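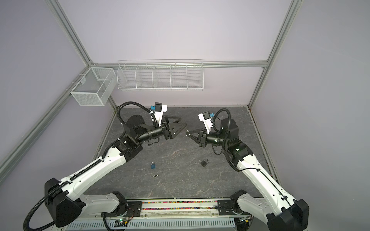

March 11, 2019

Typing this up fast before I lose my own handwriting. Sat down with the owner of Schmieder, the surface place, mostly to talk about dark gray. Dark gray with light veins, to be exact. It's what people keep asking for and I wanted to know why.

"They want it to look like stone and they don't want to pay for stone," she said. "Fine by me. I sell both."

She's been at it a long time. Started out selling white and beige, nothing else moved. Then a builder came in for a job called Jovberg, a row of small workrooms, and asked for something that wouldn't glare under the lights. She had 2 patterns in dark gray. He took the fainter one. 1713 square feet of it, floors and work tops both, and after that the phone started.

I asked what she means by faint. She had a board out before I finished the question.

"You should have to look for the veins. If you walk in and the first thing you see is the veins, it's too much. People pick the loud one off a sample this big" – hand-sized – "and then it's a whole room of lightning."

So go big with the sample. She lends out boards you can lay flat and live with. Put your stuff on it, she says. Keys, a cup, whatever you use.

We talked about small things for a while, becuase that was my gripe. I have a dark floor at home and I lose everything on it. Screws, earring backs. She wasn't having it.

"What color are the screws?"

Black, mostly.

"Well, there you go."

Light things show up on dark, dark things don't, and a strong pattern hides the lot. Her advice for a bench or a hobby room is to think about what you put down most and buy the opposite. If it's a mix, mid gray, dull finish. She keeps coming back to the finish. Gloss on a dark surface means you see the lamp and every fingerprint. She'll sell it to you but she'll sigh first.

Cleaning? "Soft cloth, warm water, a drop of dish soap. Then go over it again with plain water, that's the step people skip. The streaks they call me about are soap." Dust is worse on dark than on light, she says that up front. Crumbs too. Lint, oh boy.

Money. The last full room she quoted came to $3150 with the fitting, and that was for Zister, a pattern she likes less than the customer did. Veins too even. "Real stone wanders off. This one goes back and forth like wallpaper." She showed me where it repeats and now I cant unsee it. Trick for checking: ask for 3 sheets side by side, step back, squint. If the same vein turns up at the same height every time, ask what else they have.

Seams came up near the end. She runs them away from where you stand and work, never down the middle, and she lays the whole thing out dry before any glue is opened. Had to learn that one on a job at Nusano. Wouldn't tell me the details. "We did it twice. Put that."

A new batch of grays is due in April, some of it with almost no veining. She thinks that's where it's going, plainer. I borrowed a board on the way out and it's on my kitchen table now with the mail on top of it. Two more boards promised when they come back from other people's houses.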